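Listas > Organización del trabajo > Automatización en planta > Mensaje 2404

De: Merja Hirvonen
Para: lista Automatización en planta
Asunto: Re: Células de doblado en Pirnuvitz: consulta sobre puestos y turnos

Estimadas compañeras, estimados compañeros:

Respondo en nombre de la Dirección de Operaciones de Starora al mensaje de Fitriani Nugroho, que reproduzco en parte para quienes se hayan incorporado a la lista recientemente.

> El personal de acabado textil de Pirnuvitz ha recibido con
> interés, y también con inquietud, la puesta en servicio de las
> células de doblado. Somos 23 personas en la sección y la
> información nos ha llegado de manera desigual según el turno.
> Solicitamos que se aclare por escrito: a) si se prevé amortizar
> puestos; b) quién atiende la célula cuando una prenda se rechaza;
> c) si el tiempo dedicado a preparar las prendas computa en el
> rendimiento individual; y d) qué formación se ofrecerá a quienes
> llevan más tiempo en mesa manual.
>
> Fitriani Nugroho
> Representación del personal, acabado textil

En relación con el apartado a), la Dirección confirma que no se amortizará ningún puesto de la sección como consecuencia de la instalación. Las 23 personas conservan su categoría y su turno. Lo que se modifica es el contenido de una parte de las tareas: el doblado de prendas sencillas de manga corta pasa progresivamente a las células, mientras que las camisas, las prendas con botonadura y los pedidos especiales del cliente Pillai continúan en mesa manual.

Respecto al apartado b), la atención de las células corresponde a dos personas por turno, designadas por rotación semanal. Su cometido comprende el suministro de prendas, la revisión de las ya dobladas y la retirada de las rechazadas. No comprende la intervención mecánica ni eléctrica, que queda reservada al servicio técnico de Plinbridge – incluso cuando la avería parezca menor. Rogamos a las encargadas y a los encargados de turno que no autoricen excepciones a esta norma.
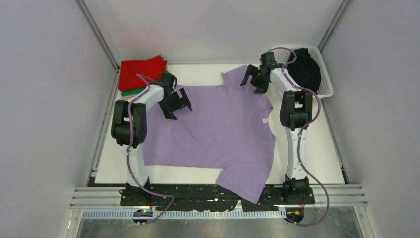 El apartado c) ha sido el más debatido en las reuniones previas y entendemos el motivo. Hasta ahora el rendimiento se calculaba por prenda terminada y persona, un criterio que perjudicaría a quien esté asignado a una célula. A partir de septiembre, durante la semana de rotación se aplicará a cada persona la media de sus cuatro semanas anteriores en mesa manual, de modo que el ritmo de la máquina no incida en el complemento variable. Las paradas por avería tampoco se descontarán. Los registros que genera la célula se utilizarán exclusivamente con fines de mantenimiento y planificación; no podrán consultarse en evaluaciones individuales ni en expedientes disciplinarios.

En cuanto al apartado d), se ha aprobado un itinerario de 20 horas, íntegramente dentro de la jornada y con sustitución en el puesto. Incluye manejo ordinario, parada segura, criterios de rechazo y una parte práctica acompañada. Varias personas con larga experiencia en mesa han señalado que el doblado automático exige presentar la tela de un modo distinto al habitual y que algunas arrugas que a mano se corrigen sin pensarlo deben tratarse de antemano. Se ha pedido a estas personas que colaboren en la redacción de la ficha de preparación, y el tiempo que dediquen a ello se considerará trabajo efectivo.

Queda pendiente una cuestión que el mensaje original no mencionaba, pero que se planteó de viva voz: casi 2 horas del turno de tarde transcurren con un solo encargado para toda la sala. La Dirección reconoce que esa cobertura es insuficiente mientras dure la implantación y está estudiando adelantar la entrada del segundo encargado. No podemos comprometer todavía una fecha.

Las observaciones a la ficha de preparación y al calendario de rotación pueden remitirse a esta misma lista hasta el viernes a las 14:00. Quienes prefieran hacerlo de forma reservada pueden dirigirse a su representante – las aportaciones se trasladarán sin indicación de nombre.

Atentamente,

Merja Hirvonen
Dirección de Operaciones
Starora, centro de Pirnuvitz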